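**FOR RELEASE IN APRIL**

# Wuline's snack and noodle boxes are back, and this time you can pick what goes in

Hi, it's Pascal Brinkmann from Wuline. I'm the one who answers the phone, tapes up the boxes and, this month, writes the press release, so bear with me!

The short version: our pantry boxes go on sale again this April. We're packing 200 of them for the spring round, up from 157 last fall, and for the first time you get to choose your own mix. Orders open at 9 in the morning on the first of the month and close when the boxes are spoken for.

For anyone who hasn't met us, Wuline is a small mail-order grocery in Clegg. We started out sending noodles and chips to friends who'd moved away for college and missed the stuff they grew up eating. Their roommates started asking for some too, then their roommates' parents (hello, Mrs. P., your crackers are on the way), and somewhere in there it became a business.

## What's new

Last fall everybody got the same box. It was a good box, if I say so myself, but I heard from plenty of you who don't eat spicy things, and from one very polite gentleman who wanted only spicy things. So now there are three mixes:

- **Mostly Noodles**: dry noodles to cook at home, with a couple of snacks to fill in the corners
- **Mostly Crunch**: chips, puffs and crackers, and one pack of noodles so you still get dinner out of it
- **Half and Half**: just what it sounds like, and the one I'd order

Every box has 13 items in it. We've also added a folded sheet in English with cooking times and a plain rundown of what each thing tastes like. A lot of our packages are labeled in Chinese, and I got tired of picturing people standing at the stove holding their phone over a bag. My cooking times are tested on my own stove, which runs hot, so taste as you go.

## How we pack them

I do a trial pack of every mix before we settle on it. Everything goes out of the cupboard and onto the table in one big heap, and then it's a puzzle. Noodles are easy, they're flat and they stack. Snack bags are the trouble, puffed up like little pillows, and if you lean on them you get crumbs.

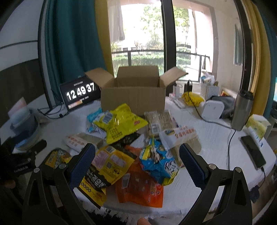
My rule is heavy and flat on the bottom, puffy on top, and never push the flaps down to make them meet. If they don't close by themselves, something comes out and I start over. I went through this more times than I'd like to admit with Mostly Crunch, which ended up in a taller box than the other two. It costs us a bit more to ship and we're eating that (the cost, I mean, though also some of the chips).

The boxes are plain brown cardboard again. I looked at printed ones from Dimer, and they were lovely, but I'd sooner put the money into what's inside.

## Ordering and pickup

You can order by phone or through our website. If you live nearby, skip the shipping and collect your box at the Cluninero market hall, any afternoon between 2 and 5 in the last week of April. Bring a tote bag for Mostly Crunch, it's an awkward thing to carry.

If the spring round goes well we'll make 275 in the fall. Writers who'd like to try a box before then can call the shop and ask for Pascal. Let it ring a while, I may have tape on my hands.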